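Aula 7 - Regulação da mídia e liberdade de expressão (notas, rever antes da prova)

Ponto de partida: quem manda na esfera pública? Estado, dono do jornal, dono da plataforma. Os três querem coisas diferentes, o texto-base mistura tudo. Separar.

Censura prévia x responsabilidade posterior. Prévia = o texto nem sai. Posterior = sai, e quem escreveu responde depois (calúnia, difamação etc). Cai sempre na prova.

Caso trabalhado em aula: projeto de lei de Skekorau. Obrigava todo portal com mais de 500 assinantes a registrar um editor responsável. Votado em julho, aprovado por 2 votos de diferença. Argumento do governo: transparencia. Argumento contra: registro vira lista. O artigo 4 não define "portal", e aí entra blog, boletim de bairro, rádio comunitária com página na rede...

Jornal Bratu: recebeu 322 notificações no primeiro ano da lei. Perguntas p/ discutir:
- notificação sem multa já intimida?
- quem paga o advogado do jornal pequeno?
- retirar a matéria "por cautela" é autocensura ou prudência?

Efeito inibidor (chilling effect): a lei nem precisa ser aplicada. Basta o redator imaginar que pode ser. Difícil de medir, ver a crítica da Smaranda Roman no texto 2 da pasta. Ela acha que o conceito é usado pra tudo e não prova nada. Ler pelo menos a parte sobre Heltilura, onde a imprensa local continou publicando com lei bem mais dura.

Autorregulação: conselho de imprensa, código de ética, direito de resposta. Problema: adesão voluntária, os piores ficam de fora.

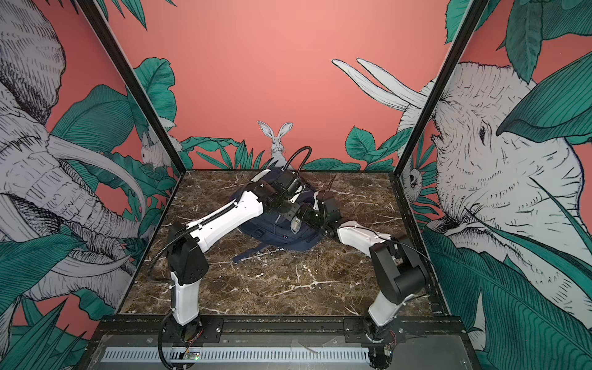 Bianca Preda: discordo da parte da autorregulação. Em Jevness o conselho funcionou porque publicava as decisões na primeira página do próprio jornal condenado, e isso doía mais que multa. Acho que as notas tratam o modelo como fraco cedo demais.

Ok, entra na discussão da aula 8. Trazer o código de Jevness impresso, só a parte do direito de resposta.

Trabalho: 2 páginas, comparar Skekorau e Heltilura. Entrega até 28 de dezembro de 2020, por email, em pdf. Citar artigo da lei, e não matéria sobre a lei.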